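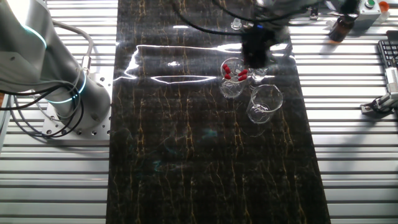

Schwarze Marmorplatte mit Goldadern, oben blendets

jikport schrieb am 16/04/2022:
Frage zu Bechergläsern auf dunklem Untergrund. Optisch super, aber ich find mein klares Glas nicht mehr. Leeres Becherglas, Skala kaum zu lesen. Jemand ne Idee? Platte ist 154 cm lang, von Arnholm.

lodley_4 schrieb:
Weißes Papier drunter, fertig. Oder gleich helle Unterlage, schwarz glänzend ist fürs Ablesen Murks.

moreira432 schrieb:
Seh ich anders. Weiße Skala liest man auf schwarz besser als auf weiß!! Problem ist das Licht von oben. Lampe zur Seite, dann gehts.

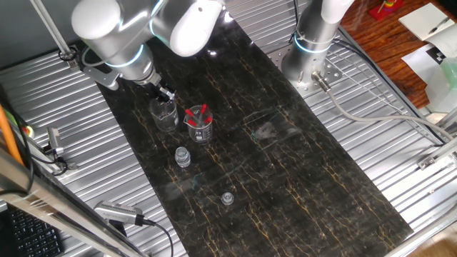
jikport schrieb:
Lampe hängt fest, leider. Die roten Kappen find ich ja sofort, die stehen zusammen im Becherglas. Aber Deckelchen und Glasscheibe, da greif ich ständig daneben. Fläschchen genauso.

lodley_4 schrieb:
Flache Scheibe einfach so liegen lassen ist eh mist. Hochkant in nen Ständer. Und Kleinkram in ne Schale, hab 2 davon seit März, reicht.
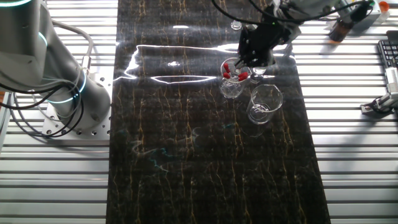 moreira432 schrieb:
Schale ja, Ständer nein, kippt bei mir dauernd. Und braune Flaschen bitte hinstelln, nicht legen. Matt wär übrigens auch ne Lösung, gibts als Folie.

jikport schrieb:
ok Folie test ich. Papier sieht halt doof aus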